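Kimitz Secondhand Listings: Data Card

What it is

A table of 2449 classified ads for used home audio gear, mostly amplifiers, tuners and tape decks, with the asking price, the condition grade and the seller's own words. Jucélia Damasceno put it together in June from three regional sites: Cadlow, Shiferaw and Eltumton.

What it is not

It is not a price guide. An asking price is what a seller hopes for, and I have no sale prices at all. People keep mailing me charts of "market value" made from this file. Please stop.

Columns

ad_id – unique within a site, not across sites
site – cadlow, shiferaw or eltumton
asking – whole dollars, blank if "make an offer"
grade – 1 to 9, set by the seller
body – ad text, phone numbers removed

Known problems

The grade column is close to useless. Sellers who write "hums a bit" still give themselves an 8. Shiferaw fills in a 9 by default, so treat any 9 from there as missing.

Duplicates were matched on body text only. An ad reposted with one word changed counts as two ads. Some 90 of these were caught by hand, and I doubt that was all of them.

Eltumton cuts long ads short without saying so. Check the length before you trust a "no faults listed". 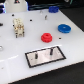 Part names are the messiest bit of the body text. Sellers use "knob", "dial" and "wheel" as they please, and version 2 tried to merge all three into a single tag. I took that out again. A stepped red knob with a ridged rim and a flat blue disc with a toothed edge would both have ended up as "knob", and anyone hunting for spares would want to tell them apart. The raw wording stays.

Use

Fine for work on how people describe old gear. Bad for forecasting, whatever the last paper claimed. If you do use it, name the version you used, and send corrections with the ad_id and site.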